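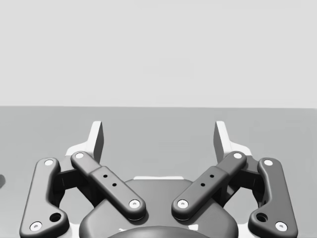 When should a gripper's limits be tested? Before it is given anything to hold, and again each time its fingertips are changed.

So says the handling code published in June by Tralmont, which runs to four pages. The draft ran to 118.

"We removed the parts that told engineers to be careful," said Hortensia Zapata, the code's editor. "They had read those already."

Firms must log 100 open-and-close cycles in simulation, then repeat them on the bench — with a named person signing for both. "The team" is no longer accepted as a name.

We use cookies to improve your visit. Accept | Manage settings

Copies are free from Tralmont's press desk.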